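Against the Capsule Bedroom
Minttu Saarinen
December 10, 2022

Every year around this time I'm told to own fewer things. The advice used to come from books with soft gray covers. Now it comes from companies that would like to sell me the fewer things.

The latest is Pelkonen, which has a "capsule bedroom" set. For 611 dollars you get one duvet, two pillowcases, one throw and a booklet on how to feel about them. All of it comes in a color they call Oat. The booklet runs to 44 pages. I read the whole thing, and I still can't tell you what problem it solves. If you already have a duvet, and I assume most people reading a 44-page booklet about duvets do, then the first step toward owning less is to buy another one.

I don't mind people liking plain rooms. My sister has lived in one for years and it suits her. What I mind is the claim that plain is a kind of virtue, and that the rest of us are buried under our stuff and waiting to be dug out. Skornwood, which runs weekend decluttering courses, says on its sign-up page that "visual noise" in the bedroom ruins sleep. I wrote in September to ask what that was based on. They wrote back with a discount code.

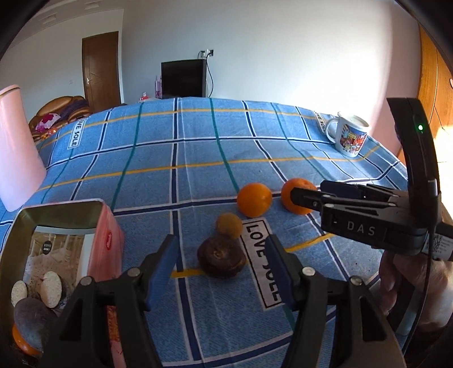
The case for calm colors rests on a strange idea of what a bedroom is for. In the catalogs the bed is a thing to look at from the doorway. In most homes I know it's also the biggest flat surface anybody has, so it's where you fold shirts, wrap presents, do taxes and have arguments. Things get put down on it. A blue plaid bedspread with LOVE SOLE printed all over it can have a couple of oranges sitting on it and still look like a bedspread. Put the same oranges on Oat and you've got a magazine shoot, or a stain. I know which one I'd rather own, and I know which one would never make it through a Skornwood weekend.

Then there's the matter of where it all goes. The courses are very good on the letting-go part and very quiet on the part with the bags. I spent a morning in the back room of Jemlow, the thrift store near me, and the woman sorting bedding said they turn away more than they take, and January is the worst of it. Printed spreads with nothing wrong with them go out for rags. The people who gave them up have presumably been out shopping for something calmer.

I'll grant the other side one point. Some houses really are too full, and for some people that's a serious trouble and no joke. They need time and patient help, and sometimes a doctor. A 129-dollar course with a tote bag isn't that, and I wish the people selling it would stop borrowing the language.

For the rest of us, I'd like to see some proof before we strip the beds. Vusow, the newest of these outfits, promises that I'll be "lighter in 2 weeks." Lighter than what, and measured how? I've asked them as well. So far I've had three emails about linen.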